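3 min read

Tevdale Homeowners Forum > Board & Budget

tevdale_lurker
So the association has hired the Isto firm to manage us, starting in December. Dues go up $8 a month, and the office will be open 2 days a week where it used to be 5. I did read the letter twice in case I had it upside down.

sulastri.w
I was at the Sunday meeting. The vote was unanimous and took less time than the argument over the thermostat. The board's case is that the old manager left in spring and they've been doing her job at their own kitchen tables ever since. Fair enough. I'd have liked to see a second bid though.

Chin Court Dad
There was a second bid. Vernness, the people who run the townhouses across the creek. They wanted a three-year contract and a fee every time we asked for a copy of anything. Bayu Ismail went through the numbers for anyone still awake.

tevdale_lurker
I was awake. I was at home, but I was awake. 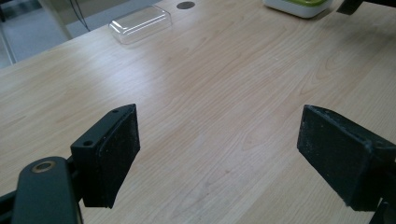
Wood grain on a pale tabletop.

gatehouse88
Can someone tell me who approves fences now? My application has been in since before the manager left. At this point the old fence may settle the matter by lying down.

sulastri.w
Still the design panel. Isto only collects the forms. I asked that one myself (Sulastri Wattimena, third row, the one with the cough).

Chin Court Dad
I don't agree that this is a bad deal, by the way. We had 240 unanswered emails in the office inbox. Five days a week of an open door with an empty chair behind it isn't service.

gatehouse88
One of those is mine. Possibly nine of those are mine.

tevdale_lurker
Then fill the chair! We paid for a manager in this year's budget and went without one for half of it. Where did that money go?

Chin Court Dad
Pool pump.

tevdale_lurker
Of course it did.

sulastri.w
It's in the minutes, page 2, under "other." I'm going to ask for a proper breakdown at the next meeting and would welcome company. Bring a sweater, the thermostat people won.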